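Why small libraries lend tools: notes for my talk in Holtomport
Maricica Dinu
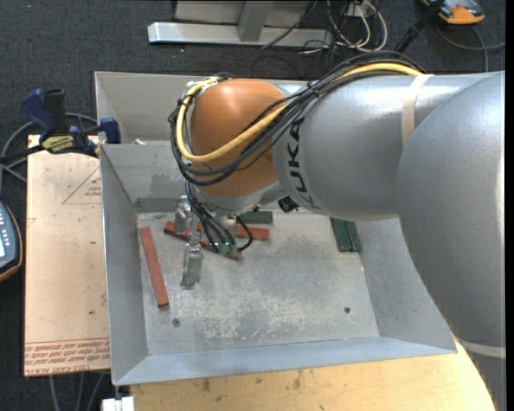

Speaking time: 11 minutes, plus questions

Start slowly. Wait until the door is closed. Say good evening, thank Sylvie Dufour for the invitation and for correcting my slides.

First point. In Senitz our library had a cupboard with old maps which no person opened for years. We moved the maps upstairs and put in the cupboard two drills, a wallpaper table, a sewing machine and a long ladder. The ladder did not fit, so it lives behind the returns desk. (Pause here, people usually ask about the ladder.)

The idea came from a reader, Eugeniusz Brzozowska. He wanted to hang one shelf. He did not want to buy a drill for one shelf. I think most of you have at home a drill which is used for a few minutes in a year.

Next slide, the numbers. In the first year we made 70 loans. In the third year we made 2,005, and this surprised me more than anybody. Do not read the table aloud. Say only that the carpet cleaner is the most wanted item and that its waiting list is longer than for any novel.

Money. We ask for no fee, but we ask for a deposit on the bigger things. I was against the deposit at the beginning. Jeferson Caldeira persuaded me, and he was right: the things come back on time. For people who cannot pay it, we have a short form and we do not ask for proof.

Repairs. This is the part where I must be sincere. A book with a torn page is still a book, but a saw with a bad cable is dangerous. Each item is checked when it returns. We lost the first hedge trimmer because I believed that somebody else checked it. Now there is a label with initials on the handle.

Catalogue. Speak more quickly here. We use the same system as for books, so the sewing machine has an author field, and we left it empty. Colleen Sandhu wrote the instruction cards, one side of paper each, in big letters. Show the card for the tile cutter.

If there is time: the story of the tent. If there is no time, go directly to the last slide.

Last slide. What I would do differently: begin with fewer things, measure the cupboard before, ask the insurance company in the first week and write down what they answer. Leave the slide on during questions.

Questions I expect: insurance, noise, what happens with lost parts. For lost parts, say that we keep a box with about 100 spare screws and drill bits, and readers bring us more.

Copies of the deposit form are on the table near the coats.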